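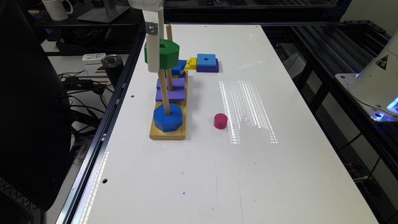

The Gallton working group requests comment on its draft procedure for recording demonstrations by remote control. Under the draft, each operator submits 90 recordings of the peg task. A recording is accepted only if the block in the gripper, such as the green one with the round hole, is lowered onto a peg without being released early. Recordings containing a second attempt are to be discarded.
Wumpini Akolgo

Filed under: Teleoperation & Teaching | Replies: 6

seidel_lab
We support the draft in general but object to the last rule. An operator who misses the peg and recovers is showing the robot something it will need. Our site at Usen retains such recordings under a separate label.

Wumpini Akolgo
The objection is noted. Separate labels were tried in March, and two reviewers seldom agreed on what counted as a recovery.

vaston_ops
The draft should also state which views are required. The wrist view shows the hole in the block clearly, and operators ought to have it on screen while they line up.
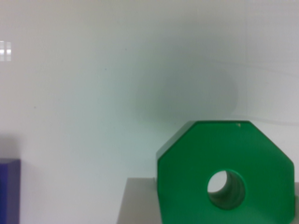 Torben Hinrichs replied that he could not agree. Operators given a second view slow down and pause often, and the pauses are learned with everything else. He would prefer guiding the arm by hand for the final approach.

vaston_ops
Hand guiding puts a person's arm in the fixed camera view. We cannot accept that for this task.

seidel_lab
Nor can we. Please keep remote control and revise the discard rule.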